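Is the Climov arm kit worth buying second-hand for towel folding?
Posted May 15, 2020
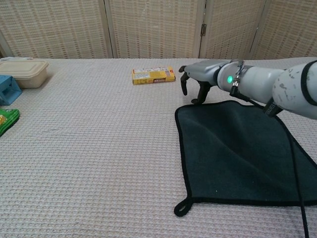
Climov arm over the green towel, two-finger gripper pointing down.

I've been offered this kit for 2,574 pounds. New it was 4,000. I want it to fold hand towels on a table, with small boxes and packets left where they are. The seller says the Pritik software licence moves over with it. Has anyone bought one used? The casing is scuffed and I don't know if that matters.

Jula
Scuffs on the white casing are cosmetic. Ask for the running hours. Mine had 920 on it and the wrist was fine, but the finger pads needed replacing. Get the licence transfer in writing before you pay. Pritik refused mine at first and it took them most of May to sort out. Folding works on thick towels. Thin ones slip. I'd also tie that cable back, as mine caught on the cloth.

Bajwa
wouldn't pay more than 2,000 for any used arm

Climov_owner
Depends on the model. The later ones are rated for up to 3,000 hours before a service, the early ones less. Check the plate under the base and ask the seller to run a full fold while you watch.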